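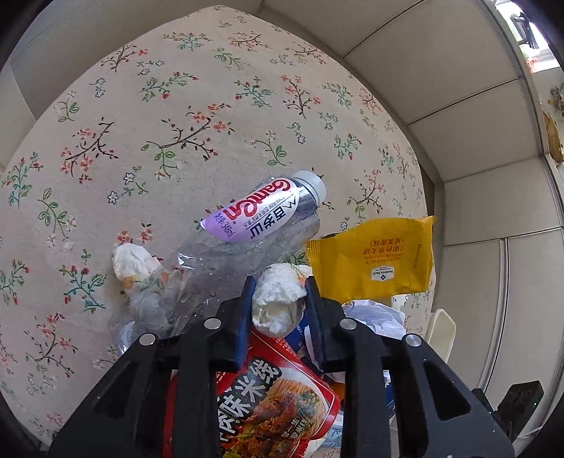
Peltlow Floral Tablecloth: Four Months of Breakfast, Lunch and Dinner

I have a weakness for flowered tablecloths, and this one has been on my kitchen table since April, so I think I can finally say something useful about it. Short version: I love it!

The print is what sold me. Little pink and red flowers with five petals, dark brown twigs, green leaves with a darker green line around each one, and tiny white star-shaped blossoms scattered in between, all on a cream background. I was worried the cream would look yellow next to my white walls, but it's a soft, warm shade and it makes the whole room feel friendlier (my old gray cloth did the opposite). The twigs are my favorite part. Without them it would be a bit too sweet for me.

We are not tidy eaters. By the end of lunch there's usually an empty drink bottle lying on its side and a couple of balled-up tissues with orange sauce on them, and the cloth still looks cheerful under all of it. A busy pattern is such a help here. Crumbs more or less vanish until I get around to sweeping them up, and a small splash doesn't jump out at you the way it does on a solid color.

Cleaning

Most days I clear the trash, go over it with a damp cloth and that's it. Chili oil is the big test in our house. Fresh drops came off mine right away. One I left overnight needed dish soap and two passes, and there's still a very faint shadow if you know where to look. Coffee and soy sauce were no trouble at all.

Fit and feel

I bought the larger of the 2 sizes for a table that seats 4, and it hangs down nicely on all sides. It came folded, and the creases took most of a week to relax. I ended up laying a few heavy cookbooks along the worst one, which helped a lot.

How it compares

Before this I had a Rernlow cloth, which was thicker but slid every time someone leaned on the table. The Peltlow stays where I put it. I also looked at the Galli ones and they're lovely, just more than I wanted to spend on something that gets noodles dropped on it.

What I'd change

I wish it came in a round version, and I'd like a matching runner for the sideboard. The hem on one short side is a little wavy too, though you'd have to be down at table height to spot it.

Would I buy it again? Yes, and I'm already thinking about a second one for the balcony table.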